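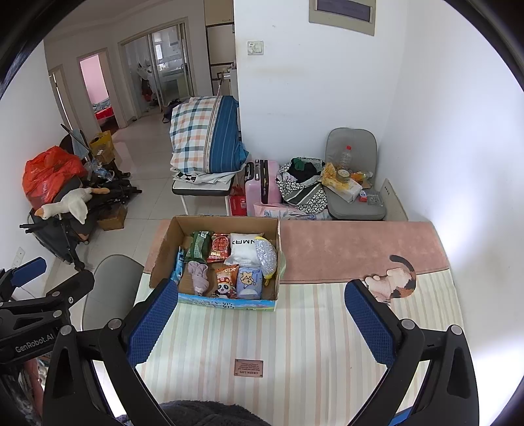
Tae-yang Shim wrote in to say bags first, boxes last, and never tape a snack box shut until the next morning, you always find one more packet.

Kitchen > Pantry > Snack boxes

Good tip, doing it now. The rest, quick, before dinner:

Open carton on the table, not the floor. Saves your back. Flat packets go down the sides, standing up. Puffy bags on top or they get crushed. Soft stuff like a pouch or a bit of cloth fills the gaps, no need for bubble wrap.
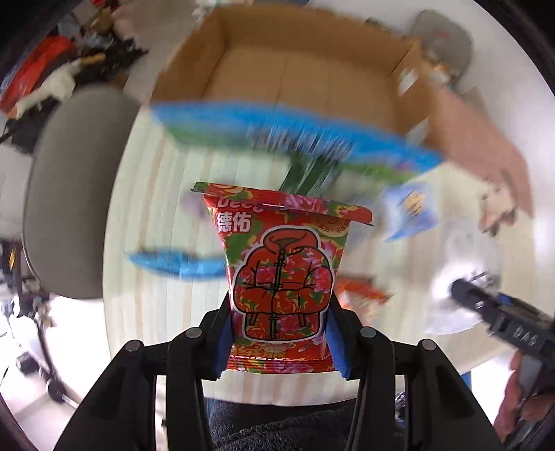

Crimped tops face up so you can grab one without diging. Anything opened gets a clip and goes in the kitchen drawer, not the box. Check dates while your at it. Keep a spare plastic bag handy for trash.

Mine holds 17 packets if I don't rush. Redo it in December, when the holiday stuff lands.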